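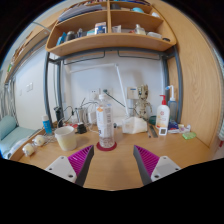 Bottle on its coaster, fingers open either side. Approach pose.

Clamo notes, part 2: recording bottle grasps by hand

Quick version, will tidy later. You need the Clamo hand-held gripper, the Bisgaard sync script and a messy desk. Leave the mess, the policy has to cope with it. Our first lot in January was all bare tables and the arm at Andau went to bits on real desks.

Steps:
Start recording before you move in. Wait for the beep.
Come in level, fingers wide, bottle in the middle.
Close slowly. Stop when the pads bend, dont crush it.
Lift straight up. Hold. Then turn your body, not just your wrist.

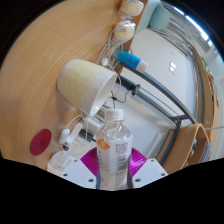

Dima asked whether the hold matters if you're only training the pick. Yes, it does. Cut it short and the policy lets go early. Hold for 2 seconds, every take.

Next, filtering. Run the script over the lot, throw out anything where tracking drops. Fast wrist turns are the usual culprit. We started with 3000 takes and kept 2000, wich was plenty. Mix up your start positions, at least 7 per desk, and swap the lighting if you can.

Label each take by phase: approach, close, lift, hold, place. Check the close labels by eye, the auto ones come out late.

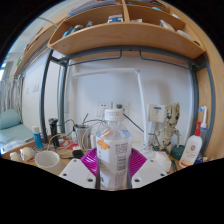
Bottle between the pads, shelf and lamp behind.

Training settings in part 3.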